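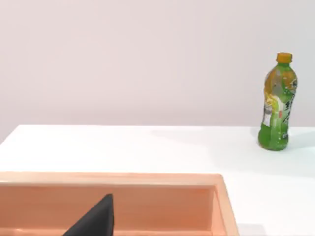 Off-white

From the Timville Handbook of House and Home

Off-white is any colour close to white but not quite there. A little yellow, pink, grey, green or brown in it. Loose term, no fixed limits. Cream, ivory, eggshell, bone, chalk, magnolia, linen and oyster all get put under it, depending who is doing the sorting. Used mostly of paint, paper, cloth and furniture.

Contents
Name
Early use
House paint
Undertones
Effect of light
Paper and cloth
Yellowing
Naming of shades
See also

Name

The "off" is the same one as in off-key. Means slightly away from. In trade use it covers two things: whites tinted on purpose, and whites that were never very white to begin with (raw wool, unbleached linen, cheap paper). Older books tend to say "broken white", meaning white with a small amount of another colour stirred in. Dutch still has gebroken wit for this, and German gebrochenes Weiß.

Early use

Most old whites were off-white by todays standards. Limewash, made from slaked lime and water, dries to a soft white and picks up the tint of whatever was in the lime. Chalk-based distemper much the same. Lead white in linseed oil starts fairly bright but the oil goes yellow, faster in a dark room. People did sometimes add a little blue to limewash to make it look cleaner. Laundry blue did the same job on sheets.

Zinc white came into wider use in the nineteenth century, titanium white in the twentieth. Titanium dioxide is very bright and covers well, and it is the base of most white paint now. After that an off-white had to be mixed deliberately.

House paint

The usual choice for walls in rented houses in Britain for a long stretch of the late twentieth century was magnolia, a cream with a faint pink or yellow cast. Cheap, sold in big tubs, easy to touch up. It got a poor name later on for being everywhere. Grey-based whites took over in many homes, then warmer ones came back.

Painters keep several kinds apart:

Warm off-whites. Yellow, red or brown added. Cream, ivory, magnolia.

Cool off-whites. Blue, grey or black added. Often used on ceilings and in bathrooms.

Green off-whites. Small group, hard to live with next to pink, popular in older houses.

Ceilings are commonly painted a plain white even where the walls are tinted. Some decorators use the wall colour at half strength instead, so the join shows less. Woodwork can go either way. De Haan (see Sources) reckons that woodwork in brilliant white makes cream walls look dirty, and a good many painters would agree.

Undertones

The undertone is the tint you only notice when another white is put beside it. Pink against green is the worst pairing. A pink white alone on a wall may pass for plain white for years, until new tiles or a new worktop go in.

The common test is to hold a sheet of printer paper to the wall. Not perfect. Printer paper usually has brightener in it and leans blue, so nearly everything looks yellow next to it. A painted test card moved round the room is better. Two coats, and leave it to dry fully, as wet emulsion is a different shade.

Effect of light

Pale colours shift more with the light than most people expect. In the northern half of the world a north-facing room gets cooler, more even daylight, and a grey-white in there can look blue or flat. South-facing rooms are warmer. East rooms change over the morning. Old filament bulbs pushed everything towards yellow; LED lamps vary by type and the same wall can look like two diffrent paints under two lamps.

Nearby colours bounce as well. A red carpet will put pink on the lower part of a white wall, and a lawn outside a big window can put green on the ceiling. Gloss shows this more than matt.

Paper and cloth

Book paper is often off-white by choice. Cream paper cuts glare and is thought easier for long reading, though the evidence is mixed and much of it is habit. Novels tend to be cream, textbooks bright white. Colour plates go on white stock so that skin and sky print properly.

Undyed cotton, wool and silk are all off-white before bleaching. Ecru, from the French for raw or unbleached, was first a word for such cloth and only later a colour name. In wedding clothes ivory is at least as common as pure white, partly down to silk, which does not take a hard white well.

Yellowing

Several causes. Oil-based gloss yellows when kept out of daylight, behind pictures and inside cupboards especially. Smoke stains any finish. Cooking grease too. Some plastics yellow with sun and heat. Cheap paper goes brown because of lignin left from the wood, newsprint worst of all. Water-based paints hold their colour better but are softer and mark more easily.

Stained walls need a sealing coat first or the stain comes straight through. Washing with sugar soap helps before that.

Naming of shades

No standard. One maker's ivory is another's cream. The Colona card, a trade sample book printed in Timville, lists 33 off-whites, and 7 of those have "linen" in the name. Visser, a rival card, sorts by number only. The later Pratix index took in both and runs to 3,001 colours, some 700 of them pale enough to be sold as white. Matching between cards is done by eye or with a colour reader. Check the tin, not the name.

See also

Cream (colour)
Distemper
Limewash
Whiteness of paper

Sources

De Haan, Jeanine. Pale Walls. Timville, second printing.
Colona sample card, April issue.

Page last changed December 16, 2025. Section on floor paint still to be written.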